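Stop adding teams to the Prorberg

6 min read

OK so I have to get this off my chest before the August sign-up opens, because once it opens it's too late and everyone just starts arguing about parking.

The Prorberg weekend is too big. There. Sixteen teams was good. Twenty-four was fine, bit of a squeeze. Now the talk is thirty-two, on the same fields, with the same two days, and I think it's a mistake and I think most of the people who play in it think so too, they just don't want to sound like the grumpy ones.

I'll be the grumpy one.

Last time out we had 164 players on the list. Slow-pitch, mixed, beer league rules after the group stage. Our first game was supposed to go off at 9:30. It went off at 10:50. Second game, supposed to be noon, got shortened to four innings so the schedule could catch up. Four innings! You drive three hours and you get up twice. Our leadoff hitter got up twice. Our number nine got up once, popped out to short, and that was her Saturday until the evening game.

And the evening game was played in the dark, more or less. Field 3 has no lights. Busska won it 14-11 and I have no complaints about Busska, they hit the ball better than we did. But their left fielder lost one in the gloom and so did ours, and at some point it's not softball, it's people listening for a thud. 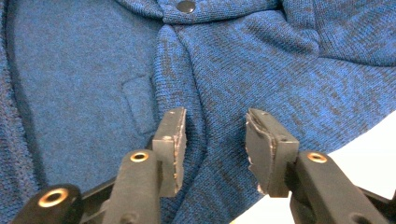 The "more is more" argument

I know how it goes, I've heard it every year. More teams means more entry money, more entry money means better fields, better fields means a better tournament. Rogério Frota made that case at the captains' meeting and made it well, he's a persuasive guy. He had the number too. We cleared $3343 last year after costs, and he figures eight more teams would get us a backstop for Field 3 and maybe a proper scoreboard.

Fine. I'd like a backstop. But look at what you pay for it. Eight more teams is at minimum twelve more group games and that's if you keep it to groups of four and nobody squawks about a third-place tiebreaker. There were no spare slots last year. None. So where do the twelve come from? Shorter games. Earlier starts. Or the thing I really dread, which is a straight knockout, one loss and you're done by 10 in the morning with your cooler still full.

Turunen used to come every year. They quit coming. I asked their captain and it wasn't the fee or the drive, it was the waiting. They'd played three short games in two days and spent the rest of the weekend in folding chairs. Sondidier nearly did the same, and Sondidier are the reason half of us started going in the first place. If you lose them you can have a scoreboard the size of a barn and I still won't care.

What I would do

Cap it at twenty. Groups of five, four games each guaranteed, seven innings or 65 minutes whichever comes first. Top two go through, everybody else goes into a plate bracket so they get at least one more on Sunday. I sat down with the sheet and it works on the fields we have if the first pitch is at 8:30 and people are on time. (Big if. I know. Forfeit at ten minutes late, I'd be strict about it.)

Raise the fee by $100 a team. Yes really. Spread over a roster that's a couple of lunches and it covers a good chunk of what the bigger field would bring in. I asked around my own bench and only one said no, and he still owes me for last year's jersey.

And have a waiting list. A waiting list is good for a tournament, it makes people get their forms in. Right now teams confirm on the Thursday night and then show up with seven guys and want to borrow two of yours.

The other side, since I'm trying to be fair

Cauã Falcão told me I'm pulling up the ladder. His team got in when it went from sixteen to twenty-four, and under my cap maybe they never get in at all. That one stung a bit becuase he's right, and his bunch are great to have around. They lost every game their first year and were still the last ones dancing. A smaller tournament has fewer teams like that.

I don't have a perfect answer. Maybe hold four of the twenty spots for newcomers, drawn out of a hat. Maybe a one-day thing in the spring for whoever missed out, since the fields sit there doing nothing then anyway. I'd help run it. I'd even umpire, and everyone knows what my strike zone is like.

But I don't think "somebody would miss out" can be the end of the conversation. People are missing out now. They pay, they travel, they show up, and then they miss out on the actual playing. Two at-bats before dinner.

The vote is at the next captains meeting. It's one vote per team and last time only nine captains turned up, so if you have a opinion either way, go. If you can't go, send your shortstop. And if it does end up at thirty-two, then please, at the very least, get some lights on Field 3 before the scoreboard.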